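Pemance Remote Demonstration Project
Progress report to the Fitzsimmons fund, Aug 25, 2019
Prepared by Cletus Oyelaran, Dimberg site

Work this period covered the simulated half of the demonstration set. Operators drive the arm by hand controller from the Cluna desk and see only the view from the gripper camera. The plan calls for 2,000 demonstrations in simulation before the arm on the bench is used for recording. The count stands at 81 percent of that target.

The simulated room was rebuilt in the spring with concrete wall panels. Operators had reported trouble judging depth against the earlier plain background. Panel seams now give them a fixed reference when the arm is turned toward the wall.

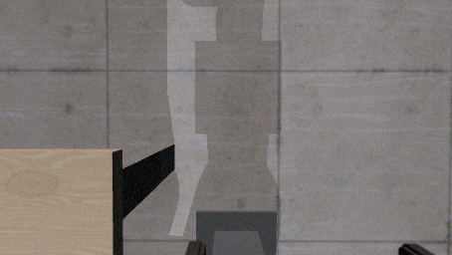
Figure 1. Simulated view with both fingertips at the lower edge, wooden box at left, concrete wall behind.

Shadows are still rendered with hard edges. Two operators asked for softer ones, and the change is scheduled with the next renderer update. Demonstrations recorded before the update will be kept and tagged by version.

Controller delay was the main technical problem. At the start of the period it was almost 50 milliseconds, and operators tended to overshoot on the approach. After the network link was replaced it fell to 23 milliseconds. Approach paths are shorter, and fewer demonstrations are rejected at review.

Outstanding items: wrist rotation limits in the controller do not yet match those of the bench arm, and the review form needs a field for partial grasps. Bench recording is planned for November, subject to delivery of the second controller.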